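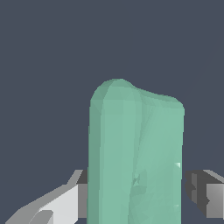
Mint-green slab, rounded top (render)

Is soaking oats overnight doing anything for minerals?
Posted in: Grains, Beans and Seeds

tallowbend
My sister-in-law has me soaking my oats with a spoonful of yogurt because it "unlocks the iron." She got this from a handout at the Stellamano store. The handout says phytic acid grabs onto iron and zinc, soaking gets rid of it, so everybody should soak everything. It gives no amounts and no sources. I've done it since December and what I've noticed is that breakfast tastes sour. Does anyone have a reason to believe this beyond a handout?

pearl_n_barley
I've soaked for 9 years and would never go back. My stomach is calmer and I stay full until lunch. Your body knows the difference!

tallowbend
Glad it works for you, but being full until lunch doesn't tell me anything about iron.

Colleen Girard
The phytic acid part is real. It does bind iron and zinc. The trouble is the enzyme that breaks it down, phytase. Oats don't have much to begin with, and most rolled oats have been steamed, so what little there was is mostly gone. Wheat and rye are a different story. If you want soaking to do more for oats, people stir in some fresh rye flour and leave it somewhere warm. Plain water in the fridge, I wouldn't expect much.

hobnail2
So the handout is wrong.

Colleen Girard
Half wrong. It took something that holds up pretty well for rye bread and pasted it onto oatmeal.

pearl_n_barley
People soaked grains for centuries before anybody had a lab. I trust that more than a study somebody paid for.

hobnail2
People did a lot of things for centuries. They also weren't soaking steamed rolled oats out of a bag.

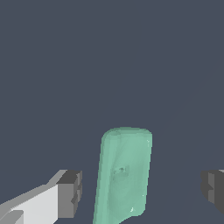

Re: What about the sprouted stuff?

quillfeather
Jumping in because I pay extra for Idden sprouted oats. The bag says "more available minerals" and then the panel on the back lists the same iron as the cheap bag next to it. I wrote and asked how they measured it and got a coupon.

tallowbend
Ha. To be fair the panel would only show what's in there, not what you absorb. Still, a coupon isn't an answer.

quillfeather
Brirard does the same thing with their oat powder, 400 grams for twice the price. "Activated." Activated how?

Colleen Girard
If iron is the worry, eat some fruit with vitamin C at the same meal and keep the coffee for later. Cheaper than either one. And if you really think you're low, get a blood test before fiddling with oats.

pearl_n_barley
I still say try it for a month with rye flour and see how you feel.

tallowbend
I'll try the rye, on the counter, starting Saturday. I'm not going to count "how I feel" as a result though. Strawberries either way.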